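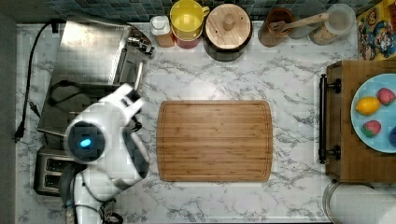
Leeres Schneidebrett, links der Roboter. Küche von Lucie Fraser.

Lucie Fraser baut seit April an einem Küchenhelfer, den sie Bakke nennt. Bisher sind 153 Arbeitsstunden hineingeflossen. Was kann er? »Ein Brett verschieben. Manchmal«, sagt sie. Ich frage, ob man das nicht schneller selbst erledigt. »Natürlich. Sie aber auch nur, solange Sie danebenstehen.« Das überzeugt mich nicht, und sie merkt es.

Schwierig sei die Kante. Ein Bambusbrett liegt flach auf, darunter kommt kein Finger, also muss Bakke seitlich ansetzen. »Zu viel Druck, und das Brett dreht sich weg. Zu wenig, und er streichelt es.«

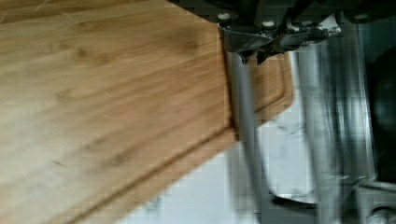
Der Greiffinger am rechten Brettrand, auf Höhe der Saftrille.

Von 50 Versuchen in der letzten Woche zählt sie 16 als gelungen. Gelungen heißt bei ihr: Das Brett liegt danach irgendwo auf der Arbeitsplatte. Ich hätte strenger gezählt. »Hätte ich früher auch«, sagt Fraser. Die Steuerung hat sie zweimal neu geschrieben, die Greiferplatten in der offenen Werkstatt Dorkemo gebohrt – schief, wie sie zugibt, die zweiten dann besser.

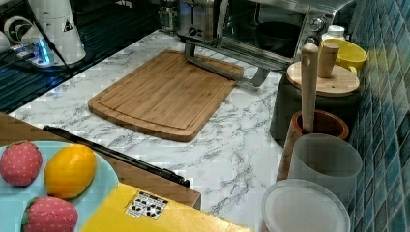 Und wann kocht er?

»Gar nicht. Wer das verspricht, will etwas verkaufen.« Als Nächstes soll Bakke die Spielzeugzitrone vom Teller nehmen und aufs Brett legen. Ein Messer bekommt er vorerst nicht, da sind wir uns einig. Ob sich der Aufwand lohnt, lässt sie offen. Ich habe da meine Zweifel.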